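Section 3. Setting Up the Knob Panel Scene

3.1 Before you start

This section assumes you have finished Section 2 and that the simulator opens without complaining. If it complains, go back. The messages are written in plain English, mostly by Vasylyna Romaniuk, and they mean what they say.

You will load the server room scene, connect the Westetti controller to the simulated arm, check both views, and run the first approach to the panel. No real hardware is needed. Please don't plug any in. The controller is happy to talk to a real arm and a simulated one at the same time, and it will not ask which one you had in mind.

You will need:

- a Westetti install with the planner add-on
- the server room scene pack, unzipped
- a text editor you don't mind looking at for a while
- 3 GB of free disk space for logs

3.2 Loading the scene

1. Open a terminal in the folder where you unzipped the scene pack.

2. Start the simulator with the command "westetti sim server_room". The first launch builds a cache and can take long enough to make you doubt it. Leave it alone.

3. When the prompt comes back, type "scene check". The reply should be "scene ok". A reply of "scene mostly ok" means a texture is missing. You can carry on with a missing texture if you are only testing motion. You can't if you are testing perception, as the detector was tuned on the wood grain and takes its absence personally.

4. Type "arm home". The arm moves to its start pose at the end of the table nearest the gray cabinet.

Note: "arm home" and "home arm" are both accepted. They do different things. The second one resets the joint offsets to the factory file. We are sorry about this and it will be fixed once we agree on which one to rename.

3.3 Connecting the controller

5. Open controller.cfg and set "target = sim". The file ships with this line already in place, but check it anyway.

6. Set "rate = 300". Lower rates work, in the sense that the arm will arrive somewhere.

7. Leave "port" at 722 unless something else on your machine is using it. If you change it here, change it in planner.cfg as well. The two files do not speak to each other.

8. Save, then run "westetti connect". Wait for the word "linked" before typing anything else. Commands sent early are not lost. They are queued, and all of them run at once when the link comes up.

Caution: Do not run "westetti connect" twice. A second controller will attach to the same arm and the two will take turns. The motion log from such a session is very hard to read and nobody at Flokville wants to be sent another one.

3.4 Checking the views

The planner uses a room view for collision checking and a gripper view for the final approach. Open both with "views open" and compare them with the pictures that follow. Your lighting may differ if you changed the shadow setting in Section 2.

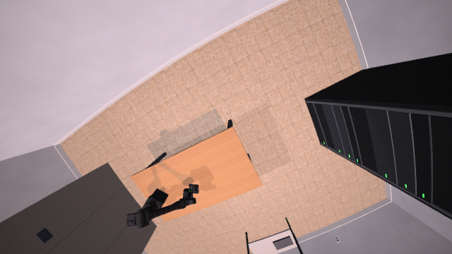 Room view first, then the gripper view over the knob panel.

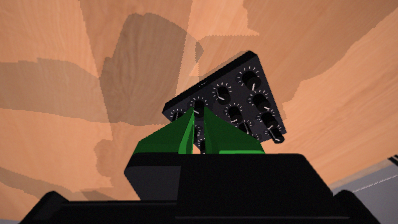
DULTPORT, January

9. In the room view, confirm that the arm reaches over the table and that the rack is to the right of it. If your room appears mirrored, the scene pack was unzipped over an older copy. Delete the folder and unzip it again.

10. Still in the room view, turn on the collision overlay by pressing C. The table, cabinet and rack should each get an outline. An object without an outline does not exist as far as the planner is concerned, and it will plan accordingly.

11. Switch to the gripper view. Both green fingers should be in sight, with their tips over the panel. The planner expects to see the fingers and uses their color to work out where the tips are. If you have recolored them to match your lab's logo, set "finger_color" in planner.cfg.

12. Type "detect knobs". Each knob the detector finds gets a small cross and a confidence score. Knobs behind the fingers may be marked "guess". Treat a guess as you would treat any other guess.

Note: The detector finds a knob's angle from its pointer line. The white ticks help it find the center, but at a steep slant it sometimes picks a tick and calls it a pointer. When this happens the reported angle jumps between frames. Raise "pointer_min_length" a little at a time until it settles. Yurii Antoniuk keeps his at 24 and has stopped discussing it.

3.5 Running the first approach

13. Pick a knob with "select", followed by the label shown beside its cross. For a first run, choose one with clear space on both sides. The crowded ones near the middle can wait until you trust the thing.

14. Type "plan approach". The planned path appears as a dotted line in both views. Look at it. A good path comes down to the knob from above. A bad path goes through the table, and the fact that the planner offers it to you does not mean it has thought the matter over.

15. If the path looks sensible, type "run slow". Keep a finger near the space bar, which stops all motion.

16. When the motion ends, type "report". Save the output even if everything went well. You will want something to compare with later.

Caution: "run" without "slow" uses the speed set in planner.cfg. The default was chosen by Ayman Hajji for a demo with a time limit. Please choose your own.

3.6 If the approach fails

"No path found": The wrist is usually too close to a joint limit. Type "arm home" and plan again. Repeat once. A third attempt gives the same answer as the second.

"Target lost": The fingers covered the selected knob on the way in. Set "hold_last_pose = yes" so the planner remembers where the knob was.

"Contact early": The panel height in the scene file does not match the one in planner.cfg. Believe the scene file.

"Unknown state 0": We don't know either. Send the log to Orysia Didenko, together with the last command you typed, including the one you would prefer not to mention.

Turning a knob once the fingers are in place is covered in Section 4, along with grip force and the wrist limits that apply while turning.

Related pages

Section 2. Installing the Simulator
Section 4. Turning, Pushing and Letting Go
Reading the Motion Log
Moving Your Settings from Cozma to Westetti
Collision Overlay Shortcuts

This site uses cookies to remember your language and which notices you have closed. By continuing to read the manual you accept this. Manage cookie settings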